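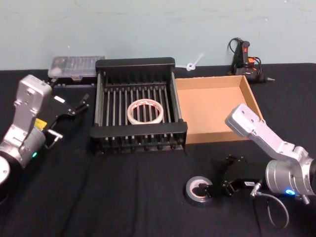
Putow two-arm bench kit – five weeks in

Posted 17/08/2022 by Tumelo Swanepoel

Short version: good arms, bad paperwork, grippers better than I expected. Would buy again, probably, if they sort the manual out.

Long version, typed on my lunch break so forgive me.

We're a small repair shop. Wanted something to put small stuff back where it belongs at the end of the day – tape, connectors, bits of hardware. Boring job. Looked at the Vinum single arm first, which is cheaper, but one arm can't hold a thing and fiddle with it at the same time. Got the Putow pair through Engelbrecht, delivery took 16 days. Box arrived fine.

Setup. Bolting down was easy. Calibration was not. The manual skips a step between homing and the first teach run, and the arms just sit there with their lights on looking pleased with themselves. Called Engelbrecht, got a callback the same afternoon, fixed in five minutes. Should be in the book.

Putting rolls of tape away is the job I've tested most. White roll flat in the black rack, black electrical tape down on the cloth by the right gripper. The trick with tape is to go in through the middle and not squeeze the outside. Took me three evenings to teach it that properly. Outside grip works on a new roll but a nearly finished one gets squashed.

Racks are fussier. A roll lying flat across the bars is fine, but anything thin slips down a slot and then you're fishing for it yourself. Cardboard tray is more forgiving. Low walls, no lid, gripper comes in from any side. I'd start there if your new to this.

Black cloth was my idea, cuts the glare. Downside – black tape on black cloth. The light core helps but pick something gray if you can. Also it wrinkles, and a wrinkle will throw the height off a bit. Tape the corners.

Gripes:

Cables. They hang in a loop off the gripper end and I keep waiting for one to snag. Clips should be in the box. I use cable ties.

Noise. Not loud, but a whine on slow moves that gets into your teeth after an hour.

The software wants to update every time I open it. Evry time.

Good stuff: repeatability is great, status lights readable from across the room, and the fingers come off with one screw. Bought the Stakby soft tips as an extra and went back to the plain ones after around a week, they were too fat for the tape cores.

4 out of 5. Loses one for the manual. If Engelbrecht ever does a loaner scheme, try before you buy, it's a lot of bench space to give up.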